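Pullano Paired Handset

The Pullano Paired Handset is a hand-held gripper kit sold by Ornent for recording household tasks, chiefly tidying, which robots are then expected to learn. It consists of two grippers, one for each hand. The operator does the chores and the handsets take notes. Buyers have remarked that this leaves the division of labour much as it was.

Design

Each handset has two black fingers with blue pads on their inner faces, fixed with plain screws that an owner can reach with an ordinary screwdriver. The pads are the only part that wears quickly, and Ornent sells them in pairs. The fingers close on a trigger and are meant for light goods such as cartons, wrappers and small boxes. Paper snack packets are a favourite in the manual, being cheap, easily crushed and readily emptied by staff.
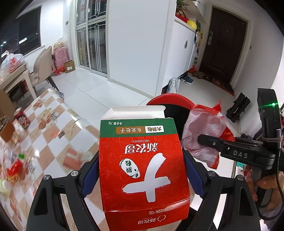 Use

The standard exercise is called table clearing. Litter is spread over a dining table, a bin is put within reach, and the operator moves one thing into the other. A full course runs to 100 rounds, after which the table has to be made untidy again by hand, a stage the brochure passes over. Ornent recommends real homes over studios, on the grounds that real homes have patterned tablecloths and too many chairs. Evening sessions are allowed if the ceiling lights are on. 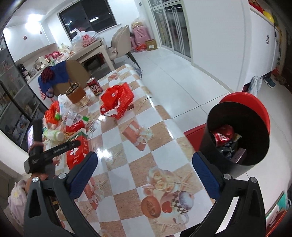

Rasha Tannous found the left hand slow to come round to the idea, and wrote that she spent her first two evenings apologising to a biscuit wrapper. By the end of the week she could pass a bag from one gripper to the other without looking down, though she still rated the trigger spring too stiff for anyone with small hands.

The kit favours flat-sided objects. Upright cartons are held securely by the pads, while drinks cans are better taken once they have been squashed a little.
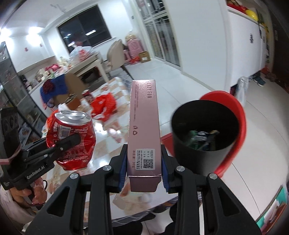
Thin plastic bags remain the hardest item. They cling to the pads, and the manual's advice is to open the fingers wide and wait — a technique that works well with bags and badly with deadlines. An update in April altered the warning tone given when the fingers close on nothing. Owners who disliked the old tone now dislike the new one.

Soft fruit nets, foil and loose labels are listed as "advanced" and kept for the final part of the course, where they are mixed with everything else.

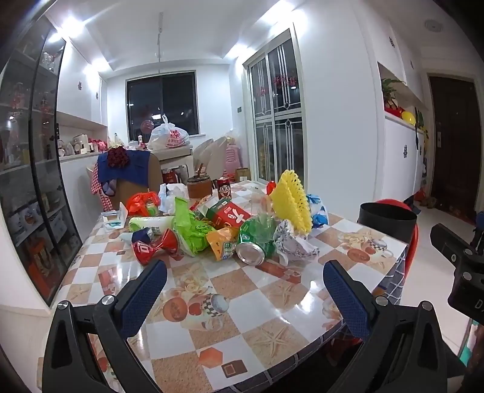 Reception

Reviews have been fair to good. Randa Abu Hammour, comparing it with the Karam single-hand model, preferred the Pullano for anything that needs steadying and the Karam for anything that needs doing before supper. She marked it 7 out of ten, taking points off for the carry case, whose lid fouls the left trigger.

Versions and hire

A hire service, Ladel, lends the kit by the week against a deposit of 200 pounds. The charger is included. The litter is not.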